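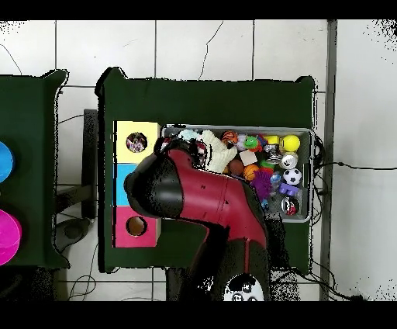 The floor at our unit. White tiles, grey grout, and the dark line across one of them.

Make good clause on a small commercial lease, who pays for the floor?

Posted by Jummai Odukoya, 4th January

I hold the lease on a ground floor unit in Brikgate, which is a row of older light commercial units on Anozie Street. I use it for sewing and pattern cutting classes, mostly adults, and for storing fabric. The unit is 178 square metres including the kitchenette and the toilet. The lease is for four years and it finishes at the end of June. I am not renewing. The rent is going up and I can get something smaller closer to home.

The managing agent, Flillex, has sent me a letter saying I should start thinking about make good. I have read the clause several times and I am still not sure what it asks of me. The wording is:

"The Tenant must at the expiry of the Term return the Premises to the Landlord in the condition the Premises were in at the Commencement Date, fair wear and tear excepted, and must remove the Tenant's fixtures and make good any damage caused by that removal."

The walls I understand. I put up shelving and a rail for hanging patterns, so I will take those down, fill the holes and paint. I also had two extra power points put in by an electrician and I have his certificate.

What worries me is the floor. It is white tile all the way through. The grout is grey and I can't say now whether it was that grey at the start. One tile has a thin dark line running diagonally down it. I don't know if it is a crack in the body of the tile or only in the glaze, and I don't know how long it has been there. The letter from Flillex mentions "floor tiles to be replaced as required", which is not wording I can find anywhere in the lease.

I did not get a proper condition report when I moved in. There was a one page form where somebody had written "good" next to everything. I signed it. I know now that I should have taken my own photos but I was busy with the move.

I rang a flooring place called Mostum to ask about matching a tile. They were polite but said the range has probably been discontinued and they could not promise a match without seeing one. They also said that if the agent insists on an exact match I might be looking at a whole section, and that is a lot more than I had planned for.

So what I would like to know is whether a line in a tile counts as wear and tear, whether the agent can ask for more than the lease says, and whether I should get the tile fixed before the final inspection or leave it alone and see what they say. I have a bond with them in the form of a bank guarantee and I would like it back.

I am happy to do the right thing, I just don't want to pay for somebody else's old floor.

Femi Olaniyan

I leased shops for a good many years and have been through make good more times than I would like. I am not a solicitor and leases differ, and so do the states, so take this as general.

Start with the lease. The lease is what binds you. A letter from the agent does not change it. If "floor tiles to be replaced as required" is not in the lease or in an annexure or a side deed you signed, write back and ask which clause they are relying on. Keep it short and civil. Something like "Could you please point me to the clause that requires tile replacement, as I can't locate it in my copy." Very often what you have received is a standard letter that goes to every outgoing tenant and nobody has checked it against your document. Do check the schedules at the back though. Special conditions are usually put there and they override the general ones.

On wear and tear, the usual idea is that it covers deterioration from ordinary use and the passing of time. Grout going darker from foot traffic is about as ordinary as it gets. You should still clean it, because a clause like yours normally sits beside another one that says you have to keep the place clean, and a dirty floor makes an inspector look harder at everything else.

A cracked tile is less clear. If the slab has moved underneath it, that is a building matter and generally not the tenant's. If something heavy was dropped on it, that is damage and the agent will say it is yours. The shape of the line can help. A line that carries on through the grout into the next tile often points to movement below. A line that stops at the edges of a single tile could be either. A chip or a small star at one point usually means an impact. Get down on the floor with a torch and look at it from a low angle. Run a fingernail across it. If your nail doesn't catch at all it may be in the glaze only, or it may even be a mark. Clean it properly first before you decide what it is. I once had a long argument about a crack that came off with a scourer.

Tap the tile with the handle of a screwdriver and compare the sound with the ones beside it. A hollow sound means it is not well bonded. That would be down to whoever laid the floor, and you can say so.

The form with "good" on it is a nuisance but it isn't the end of the world. "Good" is not "new" and it is not "free of defects". Go back through your phone and your emails. You may have photos from your first weeks that happen to show the floor. People take pictures of their new premises to send to family, or to put up when they advertise classes. Ask your students as well, some of them may have their own. The listing from when the unit was advertised for lease can also be useful, and sometimes the old listing photos are still online.

Don't book any tile work yet. If you replace it with something that doesn't quite match, you have given them a new thing to complain about, and you did it at your own cost. Ask for a pre-vacate inspection in writing, and ask for a written list of what they want done. Then you can agree or disagree line by line. Try to have that done well before June so you have time to get your own quotes. If you leave it to the last two weeks you will end up using their contractors at their price.

The other thing to raise is a cash settlement. Many landlords would sooner have an agreed sum than a repaired floor, particularly if the next tenant is going to put down vinyl or carpet anyway. If you go that way, make sure the letter says it is in full and final settlement of your make good obligations, and that the bank guarantee will be returned by a stated date. Ask for the original guarantee back if it is a paper one, as the bank will want it.

Keep the electrician's certificate somewhere safe. Ask whether they want the power points left or removed. In my experience they are nearly always happy to keep them, but strictly they can ask you to take them out, so get the answer in an email.

tapwasher

just paint the walls and mop it. they always try it on. mine wanted new blinds and i said no and never heard another word about it. its one tile

Corinne B.

I'd be careful with the reply above. It might work out that way but a bank guarantee is not like a residential bond. Depending on how it is worded, the landlord may be able to call on it without asking you, and then you are the one chasing the money. I would read the guarantee itself as well as the lease.

Mostly I agree with Femi. A few things I would add.

If it does come down to replacing the tile, look for spares before you pay anyone. Older units often have a part box of leftovers somewhere, above the ceiling in the toilet, behind the hot water unit or in a common storeroom. Ask the other tenants in the row too. If the units were fitted out together they may well have the same floor. Another option is to lift a tile from somewhere it won't be seen, such as under the kitchenette cupboards, and swap it over. Get the landlord's agreement in writing before you lift anything.

For the grout, use a pH neutral cleaner and a stiff nylon brush, do a patch in a corner first, and give it plenty of clean water afterwards. Most people leave the dirty water to dry on the floor and it goes straight back into the joints. A wet vac is worth hiring for the day. Stay away from anything acidic unless you know what the tiles are, and don't use bleach with any other product. If it still looks patchy after two goes you can buy a grout colour pen, but over a floor that size I wouldn't bother.

Your state's small business commissioner may run a low cost mediation service for lease disputes. It is worth a phone call before you pay for a solicitor, though an hour with a solicitor over the clause and the guarantee would not be wasted either.

Also check the notice provisions. Some leases roll into a monthly holdover if you don't say in writing that you are leaving, and your post doesn't mention whether you have told Flillex formally yet.

Jummai Odukoya

Thank you both, and tapwasher. I have not given formal notice, only told them on the phone, so I will do that this week. I found a special conditions page at the back of the lease. It covers signage and the car space and does not mention tiles. I have written to Flillex asking for the clause and for an early inspection. I will clean the floor before I look at that line again.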